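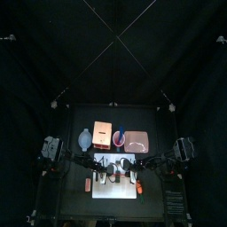 Setting up a small craft table

1. Clear the table and wipe it down. A dark top shows dust and eraser crumbs, so go over it twice and let it dry.

2. Put the board down first. I use a white rectangular one, placed near the middle and a little toward you. Everything else gets arranged around it.

3. Make one row along the far half of the table. Mine has a light blue squeeze-bulb shape on the left, then the upright pink box, then the cup, then the tray on the right. Leave a gap between things – a hand should fit without knocking the next one over.

4. Stand long tools in the cup with the handle up. One or two is enough. A full cup tips.

5. Keep small loose pieces in the tray. A shallow one with rounded corners is easiest to wipe out. The white cloud lives in mine.

6. Set only the piece you are working on in the center of the board. When you finish with it, it goes back before the next one comes out.

If things slide, put a strip of Nerko grip liner under the tray and the cup. I bought a 113 inch roll in November and have 33 inches left after doing this table and the kitchen drawers. Cut it a little smaller than the base so the edge doesn't show.

At the end of the day, check the row from left to right and put back anything that has wandered. Wipe the board last.

Written by Irfan Teoh for Clinine Home Notes | Contact | Back to top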